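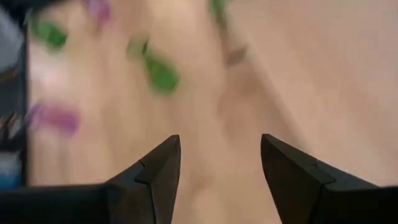 Cevstead Bench Cell, two-arm version: long-term review

Reviewed by Saskia Pomare
Posted October 9, 2026

The Bench Cell is a flat-pack enclosure for a pair of small robot arms. The kit consists of a black aluminium extrusion frame, a butcher-block top, a raised rear shelf and the hardware to join them. Arms, grippers, cameras and computer are the buyer's problem. Ours cost $1,342 delivered to the Grokville workshop and has been in use since March, almost entirely for glassware handling: picking up flasks, bottles and small vases, standing them upright, and moving them between the bench and the shelf.

Assembly

Dimas Wattimena and I built it in 158 minutes, including one mistake. The side rails are not marked left and right, and the drawing shows them from the rear without saying so. If the slots for the shelf supports end up facing outward, swap the rails before going further. The extrusions were cut square and the corner joints pulled up to 90 degrees with no shimming. The fasteners are all one head size apart from the shelf bolts, for which no key is supplied.

The timber top arrives oiled. We wiped ours down and left it for a week before putting anything on it. It has stayed flat. Small variations in tone between the strips are visible under a wrist camera, but with the focus set at the fingertips they blur into a plain pale ground, and our segmentation has had no trouble with them. A previous bench with a white gloss surface gave us reflections from the ceiling lights in every second recording, and the timber does not.

Rigidity

Each arm mounts to its own side rail, so motion from one has to travel through the frame to reach the other. With one arm stopping hard from full extension we measured a small disturbance at the opposite gripper, which died away quickly enough that we no longer wait for it. The front bar contributes less than the rear one. Leaning on it moves the top very slightly, and people do lean on it. I would fit an extra corner gusset at each end.

The slots take ordinary T-nuts. Cevstead sells its own at a markup and I could not find a difference between those and the generic ones in our drawer.

Working area

With the arms mounted opposite each other, the middle of the table is shared and both grippers reach it comfortably. The front corners are harder. An arm working close to its own mount has to fold up tightly, and the wrist can run out of rotation before the fingers are pointing down. We keep the start positions for objects well inside the rails.

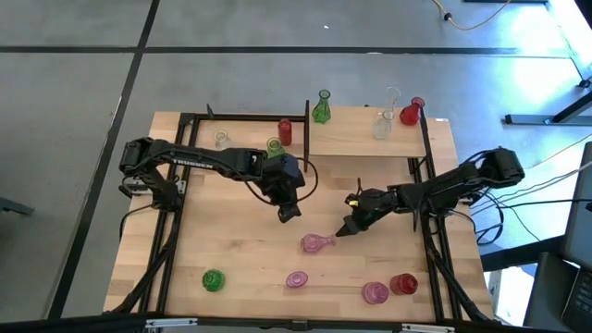

The cell in use for glassware, with both arms over the table and vessels standing on the rear shelf.

The shelf is the best part of the design. It gives the arms a second working height without a separate fixture, and tall pieces can stand on it clear of the bench. Its one fault is the thin upright near the middle. It is a sensible place to attach things, but it divides the shelf in two, and a planner that does not know about it will try to pass a flask straight through. Add it to the collision model on the first day. Tülin Ateş added it on the second.

There is no lip along the shelf edge. For glass I consider this an omission. We added a strip of clear edging, which took ten minutes and cost very little.

Fingers and clearance

We run wedge-tipped black parallel fingers on both arms. The bevel lets them slide in beside a vessel lying on its side, and it also keeps the tips visible to the wrist camera when they are open. Allow 80 mm between neighbouring objects on the bench if both fingers are to go down around one of them. Closer than that is possible, though the approach angle then matters a good deal more and our success rate drops. None of this is particular to the Bench Cell, but the manual's suggested object layout is tighter than I would use.

Cables

Cable management is the weak point. The kit includes adhesive clips, which let go of the extrusion within a month. There is no channel or cover for the slots. Cables from the arm bases drop down the sides toward the floor unless you arrange something better, and at the gripper end it is up to you to leave a loop long enough for wrist rotation and short enough not to sweep the table. Berkay Işık has since made slot-mounted guides for the rear rail, and I would like to see Cevstead supply something similar.

Verdict

Recommended for two-arm bench work with light objects. Budget for gussets, shelf edging and proper cable guides, and check the rail orientation before tightening anything. The single-arm version uses a narrower top and I have not tested it.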